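Lestden food bank is moving, and I'm so pleased!

Mon 29 July is the big day, when we open in the old Mendine shoe shop — 11 Kahsay Road, next to the chemist. We gave out 3443 parcels from the church hall since January, and the queue was forever out in the rain. Doors open at nine, and tins, nappies and pasta are all welcome (no more chickpeas for a bit, please).
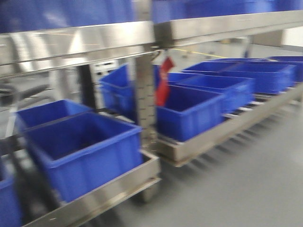
Blue crates on steel racking.

Parking is free for the first hour.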